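Workshop > Small Furniture > Shelf Risers

How to set up a two-tier benchtop shelf

Posted in March by the Stolcombe Shed Notes editor

Guides Storage Benches Ask us Archive

Quick one tonight, I've got glue going off on another job. A few of you asked about the little black metal two-tiers and how to get one sitting right on a desk or table without it rocking, scratching or eating the whole surface. So.

You'll need: the shelf, a tape measure, a pencil, masking or cloth tape, four felt or rubber feet, an Allen key (usually in the box, usually rubbish), a damp cloth. A small level if you own one. Phone level is fine.

Mine's the Gumden, flat-packed, square tube legs. The Trovico one goes together much the same way, just with longer bolts. Haven't built the Pakzad so can't help you there, sorry.

1. Clear the table. All of it. Wipe down, let it dry. Tape won't stick to crumbs.

2. Measure the depth. My table is 700 mm front to back. Shelf goes on the back half, always – you want the front for actual work. If your table's a lot shallower than that, think about a single tier or put it on the wall.

3. Bolt it up loose. Every bolt in, none of them tight. Lower shelf first, then the top. People tighten as they go and then the last hole doesn't line up and they get the drill out. Don't get the drill out.

4. Stand it on the table and press down on the top shelf with both hands. Now tighten, going corner to corner like wheel nuts. Quarter turns. Stop when it's firm, the threads in these are soft as butter.

5. Rock test. Push a front corner, then a back one. If it ticks, loosen that leg, press down, do it up again. Still ticking? Check the level. Could be the table, mine leans a bit toward the window.

6. Feet on. Felt for timber tops, rubber for anything slippery. Clean the leg ends with a bit of metho first or they'll fall off within the week. They will anyway if you drag the shelf so lift it.

7. Mark your work area. Small strip of tape near the front edge on the left, another on the right. Press them flat, rub the corners down with a thumbnail. Everything you use in a session stays between the strips, everything else goes up on a tier. Sounds fussy. It's stopped me losing things off the side.

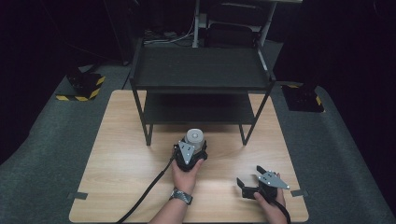

8. Load the bottom tier first. Heavier stuff down low, light stuff up top. I leave 40 mm clear along the front of the lower shelf so there's room to get hold of things without knocking the row behind. Little round items – rolls, tubs, canisters – stand them on end. On their sides they roll, and they roll at the worst time.

9. Practise reaching in. Daft but do it. Take a small thing from the table, put it on the lower tier, bring it back out. If your knuckles hit the top shelf the gap's too small for what you're storing, so swap the tall things up top where theres nothing above them. I had 80 mm jars down below for a month before I worked this out.

10. Anything with a lead, run the lead off the front or the side. Not through the legs. One tug and the whole shelf comes with it.

Couple of questions from last time:

Dark shelf panels show dust. Yep. Dry microfibre, every few days.

Can you stack two? Wouldn't. Too tippy on a table.

Cost – I paid 36 dollars for mine, on special. The tape was already in the shed.

Scratches on a timber top from before you put the feet on: rub a bit of wax over them along the grain, leave it overnight, buff. Won't fix deep ones but takes the white look off.

Retighten the bolts after a fortnight, they do settle. Right, back to the clamps. Will do the wall-mounted version next if I can find teh brackets.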